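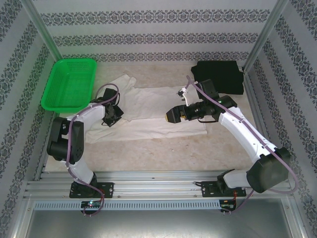

Ovesstead Household Forum > Laundry and Linen > Pale brown marks on white cotton after storage

woojin_ha
Posts: 2
Good evening to all. My name is Woo-jin Ha and I moved to Warnodthorpe in spring. I read this board for some weeks before I dared to write, so please excuse me if the question was already answered in another place.

I have a set of white cotton bedding which was my mother-in-law's. It was folded in a cupboard for the whole winter and it was clean when it went in, of this I am sure. When I unfolded it there were small brown marks, very pale, mostly where the folds had been. One normal wash at 40 did nothing. Then I used Harkon powder in the long programme, as the box recommends, and the marks became perhaps a little lighter, but my wife says they are the same and I only want them to be lighter.

My question is what these marks are, and whether I should try chlorine bleach. The cloth is thin and I am afraid for it.

peg_and_line
Posts: 1,124
Welcome. Please don't reach for the chlorine bleach yet. Marks that come up in the cupboard on clean linen are usually one of two things. Either there was a bit of soap or body oil left in it, which goes yellow and then brown with age, or there is iron in it, from the water or from a shelf with an old nail. Bleach can make the iron sort worse, and then you have a proper orange spot.

Did it lie on bare wood?

woojin_ha
Yes, it did. Pine shelves, without paper. I did not know that paper was needed.

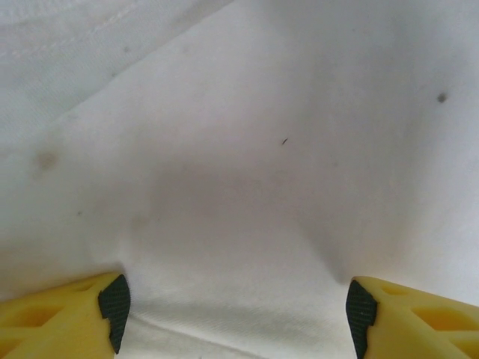
Last edited by moderator in September, 22:14. Reason: two duplicate threads merged into this one.

thornhedge
I disagree with peg a little. I have used ordinary thin bleach on cotton sheets for years, weak, in cold water, ten minutes and a good rinse, and never had an orange spot. People are too frightened of it. The holes come when you leave things overnight.

peg_and_line
You are on the Ovesstead side, where the water is soft. Warnodthorpe water comes from the other hill. My sister's kettle there is a sight.

thornhedge
Fair enough about the kettle, but limescale is not iron.

peg_and_line
No, it isn't. I still wouldn't start with the strongest thing in the cupboard on cloth that old.

marit_k
I am also not born to English so I write short. What I do with old white cotton:

Soak in warm water with oxygen bleach, the powder kind. Six hours or more. Move it with the hand now and then.
Rinse until the water is clear.
Look at it in daylight, while it is still wet and again when it is dry.
If marks are still there, try a little citric acid in water on one corner. Rinse very well. Never in the same bucket as chlorine bleach, this makes a dangerous gas.

Do not iron before the marks are gone. The heat can fix them.

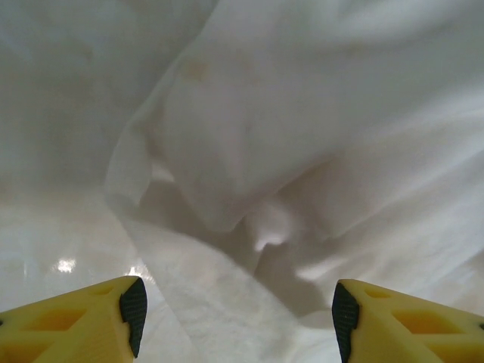 White cloth in loose folds, with faint brownish marks near the top.

woojin_ha
Thank you very much, Marit, this is clear to me. I did iron one pillowcase already, unfortunately. I will keep it separate and see if it behaves differently from the others.

Is Harkon an oxygen bleach? The box says "whitening" but the small print is in so small letters that I gave up.

marit_k
Look for the word percarbonate. If it is not there, it may be only optical brightener. This makes the cloth look whiter but takes nothing away.

woojin_ha
I looked with the magnifying glass. The word is not there.

dobbin
Has anyone mentioned simply hanging it out? My grandmother laid hers on the grass, damp, and the sun did it. Took days, mind.

thornhedge
In Warnodthorpe? You would be waiting for the sun until next June.

dobbin
It works under cloud too, only slower. Keep it damp.

peg_and_line
Seconding the grass, if you have any without a dog on it.

And if you don't want to risk the big pieces yourself, the Oh laundry behind the market does old linen by hand. They took 70 for a tablecloth and two sheets of mine. Not cheap, but my sheets are 400 thread and I was too nervous to do it at home.

thornhedge
70! I could buy new ones.

peg_and_line
You could. I wanted those ones.

woojin_ha
I understand this feeling well. I think I will soak the pillowcases first and leave the large sheet until I see what happens. For the shelves, is baking paper good enough, or must it be a special kind?

marit_k
Acid-free tissue is better. Or wash an old cotton sheet and put this between the shelf and the linen. And fold it differently two times in a year, so the crease is not always in the same place.

woojin_ha
Then I will use the old sheet, we have one with a tear. The pillowcases are now in the bucket, since half past six. I will write again when they are dry.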